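Home News Shop Stockists Contact

2 min read

Renon opens its refill shop in Âu, and yes, you can bring your own jars

10 Jun 2026

I've been promising this one to friends, neighbors and my very patient mother for more than a year, so I'm thrilled to finally put it in writing: Renon is opening a refill shop in Âu! The doors are open from this morning, the kettle is on, and there are 81 bulk goods waiting for you, from rolled oats and red lentils to dish soap and the peppermint tea I drink far too much of.

I'm Ottmar Rathjen, and I started Renon at a market stall with a folding table and a scale I bought secondhand. Back then we carried flour, rice and beans, and if it rained we went home. The new place has a roof (luxury!), 600 square feet of floor and a long counter where you can weigh your own containers before you fill them.

Shopping with us is easy. Weigh your empty jar, write the number on the lid, fill up and pay for what's inside. If you forget your jars, grab one from the lending shelf and bring it back whenever you're next in town. We tested the whole thing in March with 68 households, and their notes changed a lot: wider funnels, bigger labels, and a lower shelf for the kids who want to scoop their own raisins.

Our coffee comes from Flollus, who roast in small batches and deliver twice a week. The soaps and laundry powder are from Skilinex, and they take their empty drums back to be filled again, which saves us a mountain of packaging. I'd love to add olive oil by the fall. We're still arguing over the taps.
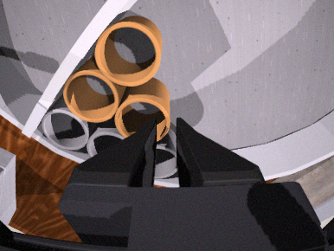

Computer rendering: orange and gray tubes stacked in a pale gray round container.

To say thanks, we're giving away 2,000 cotton produce bags, one per customer until they're gone. There's no minimum purchase and no card to sign up for. Come in, say hi, have a cup of tea and tell me what we ought to stock next. I'm serious about that last part, there's a notebook by the register and I read it every night.

Reporters and bloggers are welcome too. Ask for me at the counter and I'll happily show you around, back room and all.

We use cookies to remember your settings. Accept Decline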